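Search this journal Search Advanced

Home Current issue Archive For authors

3. Materials and setting

3.1 Why paper rolls

Our interest in the household paper roll began with a very ordinary question. When people tidy a room, which things do they deal with first, and which do they leave until the end? In the pilot interviews, paper rolls came up again and again, always in passing and nearly always with a laugh. They were "just there." They stood on windowsills, rolled under chairs, got carried into another room to wipe up a spill and stayed there for a week. We found this delightful, and the more we read, the more surprised we were at how little had been written about it. The tidying literature has a great deal to say about clothes, books, toys and papers. A roll of paper gets a line or two under "supplies," if it gets anything at all.

And yet it is a wonderful object to study! It has a clear shape that everyone knows by sight. It is light, so even a small child can help put it away. It gets smaller with use, and at some point it stops being a useful roll and turns into a leftover, a change that different households place at very different moments. It can stand or lie. A standing roll usually looks put away to the people we spoke with, even when it is in the wrong room, while a roll on its side looks dropped. Tkachenko noticed this in the first set of interviews in March and it shaped much of what follows.

3.2 The roll on its side

We use the word "lying" for any roll whose long axis is level with the floor or the surface under it, and "standing" for any roll resting on one of its flat ends. A roll that has been picked up keeps the name of the position it is held in, so that a roll carried level is still coded as lying. This matters because our coding begins when the roll is first grasped and ends when it is let go.

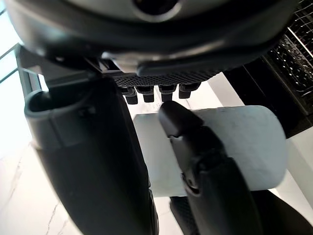 Figure 2. White roll held on its side, with the flat end to the right.

Holding a roll around its curved side is the grip most of our interview partners showed us when asked to mime the task. They closed a hand around the middle, thumb on the near side, and carried it level. A smaller group mimed putting two fingers into the core, and they were very attached to this method. One woman told us she had carried rolls that way since she was a girl and could not see why anyone would do it differently. The core grip leads naturally to standing placement, and the side grip leads just as easily to laying the roll down. We had expected the choice of grip to follow from the choice of place. In the interviews it often seemed to run the other way, with people reaching for whatever part of the roll was nearest and then finding a home for it that suited the hold.

Surface wear was a second point we wanted to keep in the material. Clean new rolls are easy to get and look lovely on a shelf, but a home is full of rolls that have been handled. Smudges, dents and loose ends all affect how people judge an object. Several speakers in the Grarkula interviews said that a marked roll goes to the garage or the car, never back to the kitchen. Stasiv has called this "demotion," and we have kept his word for it throughout the paper. We coded demotion only when a speaker named a second, less important place for the roll.

3.3 Floors as storage

The floor turned out to be the richest part of the whole study. We had planned to treat it as the place where untidy things are, full stop, and our first coding sheet had a single box for it. Within 40 interviews we had thrown that sheet away. People use floors with great care. They have a spot by the door for things leaving the house, a spot at the foot of the stairs for things going up, and a stretch along the wall where things may wait as long as no one trips on them. A roll in one of these spots is on its way somewhere. A roll in the middle of the room has been forgotten. 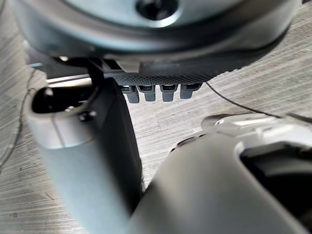
Speakers drew this line quickly and with real confidence, even in homes they had moved into only weeks before. When we read them short written accounts from the Romaniuk collection, in which an item is left on the floor of a room they had never seen, they still asked where on the floor. Near the wall? By the door? One man would not answer at all until we told him which way the door opened. We take this as good evidence that the floor has parts for people, much as a cupboard has shelves, and that tidying includes moving things from one part of the floor to another. Earlier diaries would have missed such moves, as they record an item as tidied only once it is off the ground.

The revised sheet therefore has separate boxes for the doorway, the wall strip, the foot of the furniture and the open floor. Two coders worked through the full set of transcripts with it, and we talked over every case in which they disagreed. Most of these concerned the wall strip, whose width is clear to the person who lives there and hard for anyone else to guess. We settled on taking the speaker's own word for it wherever the speaker gave one.

3.4 What counts as finished

It remained to decide when a roll has been put away.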